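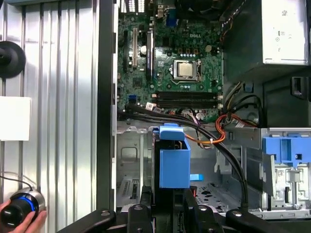 A Dell motherboard with the processor in its socket.

I've been waiting on this one for a while, so forgive me if I gush. Gakido has put out a new panel-mount temperature controller, the Brundeo, and my local distributor finally has it on the shelf. It takes thermocouple or RTD inputs, runs on 20 volts DC, and gives you 2 relay outputs with alarm settings you can change from the front keys (no more hunting for a laptop at the oven!).
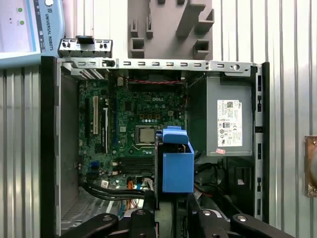 The part I like best is the display. The old model had those skinny red digits I could never read from the far end of the line, and these are big and white and turn amber when a setpoint is crossed. It also stores 14 ramp profiles -- plenty for the curing work we do at Pangilinan, where I've been begging for something like this since December. The terminal block unplugs from the back too, so swapping a dead unit shouldn't eat up a whole lunch break. 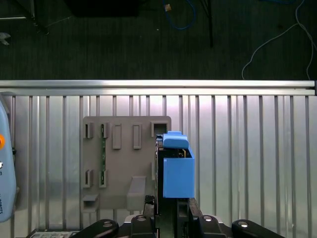 Over at Cavum they've had one running on a test oven since Tuesday, and the word from their shop is that autotune overshoots a bit on small loads -- "fine after a second pass," they told me, "but don't trust the first one." I'm ordering two anyway. The distributor says the panel cutout matches the old model.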